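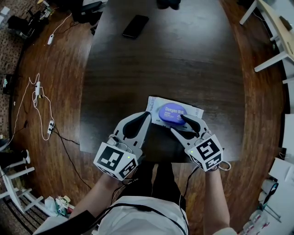 To: Istside Swap & Share list
Subject: Re: wipes on a wooden table?
December 7, 2023

Hello all,

> We've been given an old dark timber table and I've been
> cleaning it with wet wipes after tea. Am I wrecking the finish?

Not wrecking it, I shouldn't think! We've had ours for 13 years and it gets a wipe most nights, sticky fingerprints and all. I do go over it with a dry tea towel afterwards – the rounded edge especially, where the damp likes to sit – and it gets a bit of beeswax every September if I remember. I'd steer clear of anything with bleach in it, and do press the lid down properly or the whole packet dries out (ask me how I know).

You're very welcome to the rest of my tin of wax, just sing out.

Warmly,
Your neighbour at 6 Clevorow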